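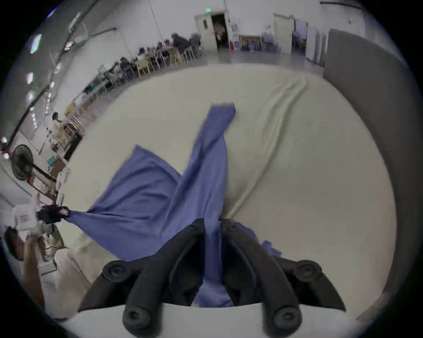

## Living with the grippers: tips from the folding floor

Flustero was brought in to take the dull part of the job. It took the dull part and handed back a different dull part, with batteries.

- **Pinch one corner, then pull.** The gripper holds, your free hand stretches. Two grippers on one cloth is a tug of war.
- **Smooth the sheet first.** Every wrinkle in the table cover becomes a wrinkle in the cloth, and later an argument.
- **Swap hands every 30 minutes.** Edem Asante skipped this through January and now opens jars with his elbows.
- **Fingerless gloves beat full ones.** You still need to feel the hem.
- **Redo a bad fold from flat.** Patching it takes three times as long.
- **Log your own folds.** The old quota was 200 a shift. The new one is "we'll see," so keep your own number in case somebody does.

Cecilia Agbenyega used to fold and now checks folds, at the same pay and with a nicer chair. If you want to move over too, ask Homa before the schedule goes up. Spare gloves are in the drawer marked Badau, under the tape.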